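손목에 달린 눈, 흐린 빛 속에서 배우다

로봇이 물건을 잡을 때 가장 중요한 순간은 마지막 몇 센티미터이다. 천장에 붙은 카메라는 이 순간을 잘 보지 못한다. 로봇의 팔이 물건을 가리기 때문이다. 그래서 많은 연구실이 손목에 작은 카메라를 단다. 그런데 손목 카메라에는 다른 어려움이 있다. 팔이 기울면 방 전체가 기울고, 창이나 조명을 향하면 화면의 절반이 하얗게 날아간다.

린다우(Lendau) 연구소의 조작 연구팀은 지난 6월부터 이 문제를 다루는 학습 방법을 시험하고 있다. 방법의 이름은 ‘힌델(Hindell)’이다. 보통은 너무 밝거나 너무 어두운 영상을 학습 자료에서 빼지만, 힌델은 그런 영상을 그대로 두고 각 부분에 신뢰도를 매긴다. 로봇은 신뢰도가 낮은 부분을 보고 급하게 움직이지 않는다. 먼저 손목을 조금 돌려서 한 번 더 본다. 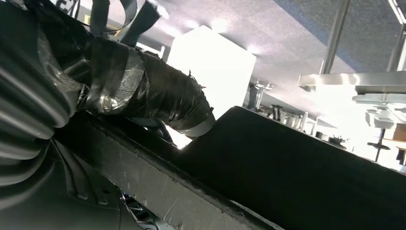
글: 루스 아르츠(Roos Aerts) | 기술·과학 | 2018년 8월 8일

손목에서 본 실험실은 사람이 아는 실험실과 많이 다르다. 천장의 타일은 가파르게 기울어 있고, 스테인리스 선반 아래는 빛이 넘쳐서 거의 흰색이다. 반대로 가까이 있는 주름관과 테이프를 감은 부분, 크고 검은 사각형 덩어리는 그림자처럼 어둡다. 작업대 위의 클램프 달린 스탠드는 그 사이에서 희미하게 보일 뿐이다. 나는 처음에 모니터 앞에서 어느 쪽이 위인지 잠시 생각해야 했다.

연구팀이 먼저 해결한 것은 로봇 자신의 몸이었다. 주름관이나 테이프의 끝은 팔의 자세에 따라 모양이 바뀐다. 초기의 모델은 이런 부분을 잡아야 할 물건으로 자주 착각했다. 힌델은 관절의 각도를 영상과 함께 받아서, 같은 자세에서 늘 같은 자리에 나타나는 것을 자기 몸으로 배운다. 사람이 몸의 윤곽을 손으로 그려 줄 필요가 없다. 테이프를 새로 감은 날에도 짧은 재학습으로 충분했다고 한다.

시험에는 술트네스(Sultness)라는 이름의 과제 묶음을 썼다. 작업대의 물건을 찾아 잡고 정해진 자리에 놓는 과제로, 종류는 모두 열여섯 가지이다. 조명은 시험마다 바꾸었다. 시도 400번을 기존 방법과 비교했을 때, 실패한 비율이 15퍼센트에서 8퍼센트로 줄었다. 차이는 역광에서 가장 컸고, 고른 조명에서는 두 방법이 비슷했다.

단점도 분명하다. 다시 보는 동작이 들어가므로 작업 하나에 걸리는 시간이 길어졌다. 투명한 물건에서는 신뢰도가 계속 낮게 나와, 로봇이 손목을 여러 번 돌리다가 제한 시간을 넘기는 일이 있었다. 팀은 다시 보는 횟수를 과제에 맞추어 정하는 방식을 준비하고 있다.

지금까지의 결과는 한 대의 로봇에서 나온 것이다. 다음 시험은 협력 기관인 솔리만(Soliman)의 작업실에서 한다. 그곳의 로봇은 팔의 길이와 카메라의 위치가 다르므로, 자기 몸을 배우는 단계부터 새로 시작하게 된다.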